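Voketitz two-arm kit, a month in

OK quick one, October got away from me. A few of you asked if the Voketitz kit is worth it and I keep saying "blog post soon". So, blog post.

Mine came through Totside. 900 for the pair of arms, grippers and wrist cameras in the box. Rails not in the box!! Add 79 for the rail set and don't skip it. Bolting both bases to one front rail made the whole thing behave. Dinesh Pisharody told me that in the first place and I ignored him, sorry Dinesh.

Test job is dishes. Plates, black wire rack, marble-look worktop. Dull job, good test.
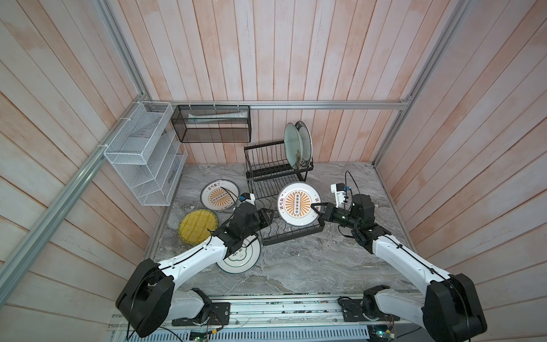
Grip

Two black fingers, parallel, plain. Better than I expected on thin rims. Plates leaning on something are fine. Plates lying flat are a pain, you need to come in really low and the default speed is way too fast for that. Turn it down first thing. The slider is burried in the second settings menu, no idea why.

Heavier stuff next. I wanted to know about bigger pieces, so the oval platter got a turn.

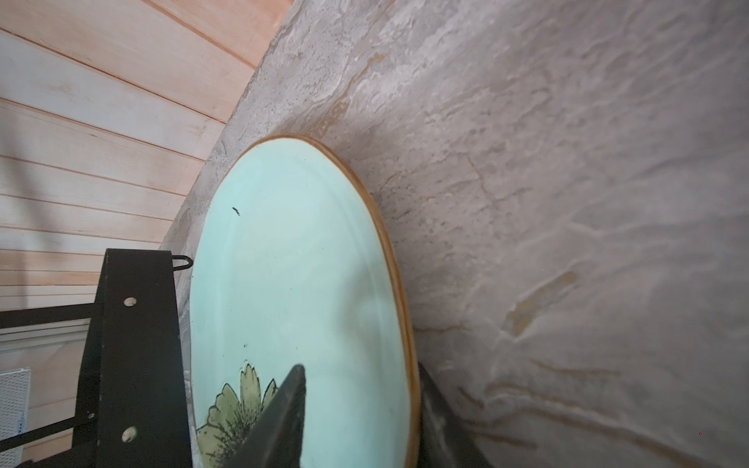
One finger on the face, one behind the rim. Mint glaze, green flower.

Force setting matters a lot with ceramic. I run it lower than the manual says. Aldana Mansilla runs hers lower still and uses stick-on pads from Aravena, haven't tried them yet.

Cameras

Wrist cams are the best bit. Setup took an evening, mostly me plugging things in the wrong order. Glossy plates throw a highlight right where you want to look, so move your lamp before you start messing with exposure. Cables are long, loopy, and get everywhere. Clips would of been nice at this price.

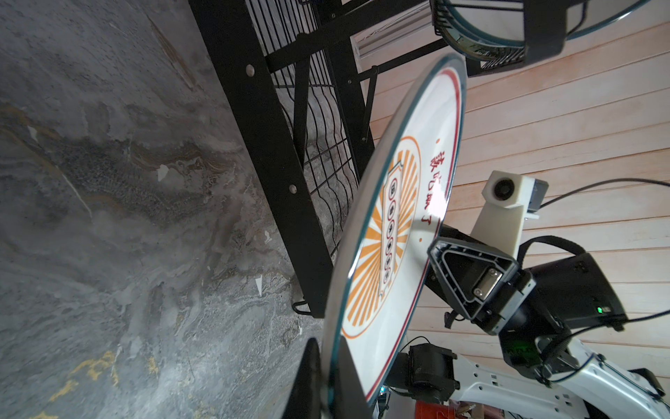
Can you buy just one arm?
Totside sells singles for 400, but the rail set only comes in the two-arm size.

Support is email only. Lukian Stasiv answered mine the same afternoon, twice, very patient. Spare finger set is on order, will update when it shows up.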